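4.3 Storage conditions and crumb firmness

The firmness readings reported in Section 4.2 were taken on rolls that had been cooled and bagged in the same way. In homes the conditions differ a good deal. Respondents to the questionnaire kept bread in paper, in plastic, in enamel or steel bins, in cloth, in the refrigerator and, in a few cases, on an open shelf with the cut side down. The present section deals with the effect of these practices on the crumb and on the crust, and with how far the two can be treated separately.

All rolls for the storage trial came from the Kundesgate bakery and were made from the Miah flour blend, with no added fat. Baking was finished by the early morning and the rolls were left on wire racks for 90 minutes before they were divided between the storage treatments. A second batch, from Gesanside, was held back for the reheating work described in Section 4.5 and does not enter the results given here. The two bakeries use different steam settings, and the Gesanside crust is thicker, so pooling the batches would have mixed an effect of crust with an effect of storage.

Crumb firmness was measured by compressing a slice 25 mm thick to a fixed fraction of its height. The slice was taken from the middle of the roll, and the ends were kept for moisture determination by oven drying. Where a slice tore during cutting it was discarded and a further roll from the same treatment was used. Tearing was more common on the first day, when the crumb was still soft enough to drag on the blade, and was rare afterwards.
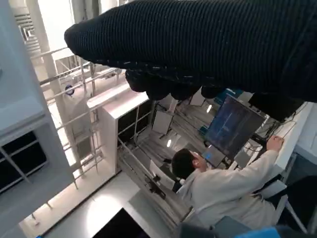
The room was held at 20 °C throughout. Humidity was recorded but not controlled, and it rose during the warm spell in August, when the last of the paper-bag series was under way. We have left this series in the analysis. Its moisture values are slightly higher than those of the earlier paper-bag series, but the order of the treatments is unchanged, and removing it affects only the width of the intervals.

Firmness increased with storage time under every treatment. The increase was steepest in the refrigerator, in agreement with the long-established finding that starch retrogradation proceeds faster at temperatures a little above freezing than at room temperature. Rolls kept in the refrigerator in sealed bags lost very little water and were nevertheless the firmest on the second day. Loss of water and firming of the crumb are therefore distinct processes, although panel members tended to describe both with the word "dry".

Rolls in paper lost the most water after those on the open shelf. Their crust stayed crisp for the first day and then hardened. In the sealed Druvix bags the reverse was observed: water moved from the crumb to the crust and could not leave the bag, so that the crust had turned leathery by the evening of the first day while the crumb remained close to its starting moisture. The bread bins fell between the two. Bins with a loose lid behaved much like paper, and bins with a tight lid much like a sealed bag, which suggests that the material of the bin matters less than the fit of the lid.

Cloth gave the most variable results. Some of the variation can be traced to the number of layers wrapped round the roll, which was not specified in the instructions to households. In the laboratory series a single layer was used, and the spread was correspondingly narrower. We would advise against comparing the cloth results with those of other studies unless the wrapping is described in full.

Sensory scores followed the instrument readings only in part. The panel scored whole rolls for softness by hand, then tore them and scored the crumb. Whole-roll softness was governed mainly by the crust, and the sealed-bag rolls were accordingly placed first even on days when their crumb was measurably firmer than on the day of baking. After tearing, the ranking moved closer to that given by compression. A score taken from the whole roll alone should not be read as a measure of staling.

One point of method needs further comment. Rolls were allowed to stand unwrapped between removal from storage and testing, and the length of this interval was not the same for all treatments. Refrigerated rolls needed longer to reach room temperature. They were given 11 minutes on the bench with the others before being moved to a draught-free cabinet, and the remaining time was spent there.

Figure 4. Bread roll on a green cutting mat, with a pink bowl.

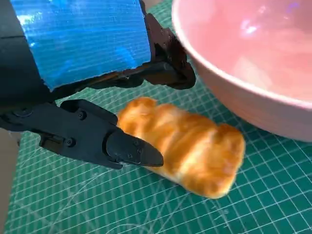
Aníbal Bermúdez, in written remarks on an earlier draft, took the view that the standing time should have been treated as a variable in its own right. In his opinion a thin-crusted roll can lose enough surface moisture on the bench to alter the first part of the compression curve, and an unequal interval would then be counted wrongly as an effect of cold storage. He also asked whether slices cut from the middle of the roll would show the change at all.

The second question can be answered more easily than the first. Moisture in the middle slices did not differ between rolls tested at once and rolls left to stand, within the error of the oven method, and the firmness values reported here all refer to the middle slice. The end pieces did lose water on standing. As to the first question, we accept that the whole-roll softness scores for the refrigerated treatment may be slightly too low, and they are marked accordingly in the table of sensory results. The crumb scores taken after tearing are left as they were.

Freezing was outside the scope of the trial. Several households froze rolls on the day of purchase and thawed them singly, and their diary entries were coded separately.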